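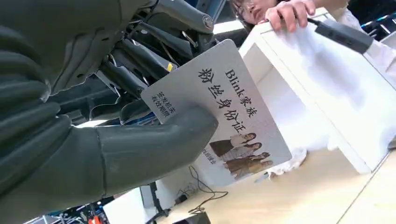

Narkley Card Album, Large: Review After Three Months

I keep cards. Fan club cards, photo cards from albums, museum passes, old library cards, ticket stubs that are close enough to card size. For years they lived in shoeboxes, and in January I decided to move everything into proper albums. The Narkley Large was the first one I bought and I have been using it for three months. I paid full price for it, $91 at a stationery store, and I have no connection to the company.

What you get

The album comes with a zippered cover, a slipcase, and 80 pages already on the rings. The pages load from the side, and the pocket openings face the spine, so cards don't slide out when you turn the album on end. There is a sheet of blank index tabs in a sleeve inside the front cover and a short leaflet on how to open the rings.

The cover is gray cloth over board. It also comes in green and a brown that looks nearly black. The zipper runs on three sides and has a pull at each end. It was stiff for the first week and then fine.

Pockets and fit

Most of my cards are the size of a bank card, and these fit with a little room at the sides. Photo cards in a thin sleeve fit well. Photo cards in a thick sleeve fit, but you have to work the corners in and I would not want to do it often. Anything in a hard plastic holder won't go in at all. Narkley sells a separate page for those with a wider pocket, and I haven't tried it.

Ticket stubs are hit or miss. The longer ones stick out past the edge of the pocket and get bent when the album is closed. I gave up and moved those to an envelope at the back.

Membership cards were the reason I wanted side-loading pages in the first place. Many of them have printing on both sides, with a name or number on the back, and clear pockets let you read both. My old album had black backing in every pocket. To check the back of a card I had to take it out, and after a few rounds of that the corners started to go soft. With the Narkley I can flip the page.

The plastic is clear with very little haze. Under a desk lamp there is some glare, more than on the Barkholm pages I'll get to below. It has no smell that I could notice, and so far nothing has stuck to it. I put a few cards with glossy foil fronts near the front of the album so I could check on them, and they come out clean.

The rings

Four D-rings, metal, opened with a lever at the bottom. They close flush. This is the part I worried about the most, having had two cheap albums go out of line and start chewing the holes in the pages. After three months the Narkley rings still meet properly. The lever is small and hard on the thumb, and I sometimes use the handle of a spoon.

With all 80 pages loaded the album is heavy. It stands up on a shelf with no help, and it doesn't lean, but I wouldn't carry it in a shoulder bag. The pages at the front and back also start to curve a little when it's full. I took some out and the curve went away in a few days.

Sorting before you load

Whatever album you buy, sort first. I didn't, and had to redo the first third of mine.

What worked was a divided box. I used a cardboard one that had held something else, put one group of cards in each section, and didn't touch the album until the sections looked right. You can buy wooden trays for this. They are nice and they cost as much as an album. A carton with dividers does the same job and folds flat after.
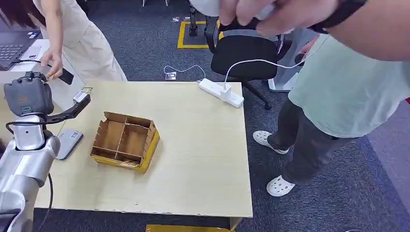
A carton with cardboard dividers, flaps folded back, on a wood-grain table.

My groups were fan club cards by group and then by year, photo cards by album, and everything else by city. I wrote the group name on a slip of paper and put it in the first pocket of each section. The blank tabs that come with the Narkley would be the obvious thing to use, but the glue on them is weak and half of mine have come off. I'd use your own.

If you have cards in more than one language, decide early how you'll file them. I have Chinese, Korean, and English cards for some of the same groups, and I first put each language in its own section. That split up sets that belonged together. Filing by group and ignoring language was much easier to live with.

Leave empty pockets at the end of every section. I left one page each and it wasn't enough for the groups I still collect.

Compared with the others

I borrowed a Barkholm album for two weeks and I own a small Besano.

The Barkholm has better plastic. It is a bit thicker, with less glare, and the pockets hold their shape. But it loads from the top, and when I tipped it over to test it, cards slid halfway out. The cover closes with an elastic band. If your album stays upright on a shelf, this may not matter to you. It costs less than the Narkley and comes with fewer pages.

The Besano is a bound book with no rings. It is light and lies flat, and it's the one I take when I go to trade. You can't add pages or move them, so one new card in the middle of a set means shifting every card after it. For a finished set it is very good. For a growing collection I wouldn't use it as the main album.

I also looked at El Fassi, who make leather covers that fit standard ring pages. They are handsome and cost far more than I wanted to spend, and you still have to buy the pages.

If you have 1,000 cards or more, I would skip albums for the bulk of them and use long boxes with row dividers. Albums are for the cards you want to look at. I have one long box under the bed for doubles and it takes up less room than a second album would.

Things I'd change

A bigger lever. Tabs that stay on. A label window on the spine, so I can tell albums apart once there are two of them on the shelf. The slipcase is also too tight. With the album full I can get it in only by pressing the cover down with the other hand, and I've stopped using it.

Extra pages are sold in packs, and the packs were out of stock at two stores when I looked. The ones I finally ordered had a slightly bluer tint than the originals. You notice it if you put them side by side.

Should you buy it

For mixed cards with printing on both sides, yes. It's the best of the three I have used, mostly for the side-loading pockets and the rings. If you trade a lot and carry your cards around, get the Besano or something like it. If you keep your cards in hard holders, check the pocket size before you order anything.

Rating: 4 out of 5. I'll update this if the rings go.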